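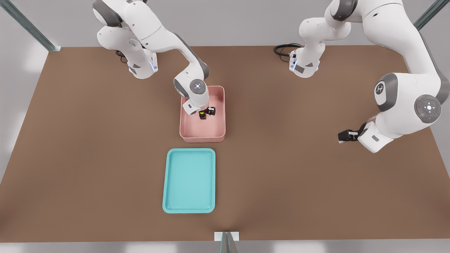 4 Übungsplatz in der Simulation einrichten

Dieses Kapitel gilt für alle Gruppen der Robotik-AG, welche die Sortieraufgabe mit zwei Armen üben. Wer noch kein Konto auf dem Rechner hat, liest bitte zuerst Kapitel 2. Die Simulation heißt bei uns Tadard, die Steuerung der Arme heißt Atent. Beide Programme müssen in der gleichen Version installiert sein, sonst findet Atent die Arme nicht.

4.1 Szene laden

1. Starten Sie Tadard und warten Sie, bis unten links das Wort "bereit" erscheint.

2. Öffnen Sie im Menü "Szenen" den Ordner der eigenen Gruppe. Nehmen Sie nicht die Datei aus dem Ordner "Vorlage" - diese ist für alle Gruppen gemeinsam und soll unverändert bleiben.

3. Laden Sie die Szene "Sortieren". Auf dem braunen Tisch stehen die rosa Kiste und direkt davor die türkise Schale. Beide Arme sind an der hinteren Tischkante montiert.

4. Kontrollieren Sie die Zuordnung. Der linke Arm muss in Atent als "A" eingetragen sein, der rechte als "B".

Vorsicht: Wenn A und B vertauscht sind, bewegt sich beim ersten Befehl der falsche Arm. In der Simulation geht dabei nichts kaputt, aber der Versuch wird trotzdem gespeichert und zählt in der Wertung.

5. Stellen Sie die Zeitgrenze auf 300 Sekunden. Der Wert 330, der in älteren Ausdrucken steht, ist nicht mehr gültig.

4.2 Ansicht von oben prüfen

1. Wählen Sie unter "Ansicht" den Eintrag "Greifer von oben".

2. Öffnen Sie den Greifer mit der Taste O. Am unteren Bildrand müssen beide Finger zu sehen sein, mit freier Tischfläche dazwischen. Dass die Finger nur zum Teil im Bild sind, ist richtig so.

3. Vergleichen Sie Ihre Ansicht mit der folgenden. Von der Umgebung darf am Rand etwas hereinkommen, zum Beispiel ein schmales Stück in Rosa unten rechts. Die Mitte soll aber frei sein.
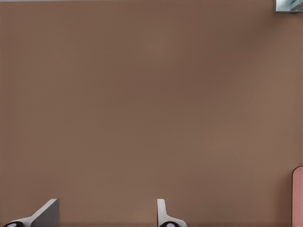

4. Wenn nur ein Finger erscheint, setzen Sie die Ansicht mit "Zurück auf Anfang" zurück und wiederholen Sie Schritt 2.

5. Speichern Sie die Ansicht unter dem Namen der Gruppe. Umlaute und Leerzeichen sind im Namen nicht erlaubt.

Hinweis: Die Farbe des Tisches kann je nach Bildschirm etwas heller oder dunkler wirken. Bitte deswegen keine Einstellung am Licht ändern.

4.3 Erster Versuch

1. Fahren Sie den Arm A langsam über die rosa Kiste. Die Geschwindigkeit soll am Anfang höchstens 26 Prozent betragen.

2. Senken Sie den Greifer in die Kiste ab und schließen Sie die Finger am Gegenstand. Arm B bleibt währenddessen mit offenem Greifer auf der rechten Seite des Tisches.

3. Heben Sie den Gegenstand gerade nach oben, bis er über dem Rand der Kiste ist. Erst danach seitlich oder nach vorne fahren.

4. Legen Sie den Gegenstand in der türkisen Schale ab und öffnen Sie den Greifer.

5. Beenden Sie die Aufnahme mit "Stopp". Schließen Sie nicht einfach das Fenster, die Datei wird sonst nicht fertig geschrieben.

Meldung 878 bedeutet, dass die zwei Arme sich zu nahe gekommen sind. Fahren Sie dann zuerst Arm B zurück und bestätigen Sie danach die Meldung. Bleibt sie bestehen, notieren Sie die Uhrzeit und fragen Sie Francine Wong oder Clifford Perron.

Stand dieses Kapitels: 2022-06-04, bearbeitet von Fadwa El-Sayed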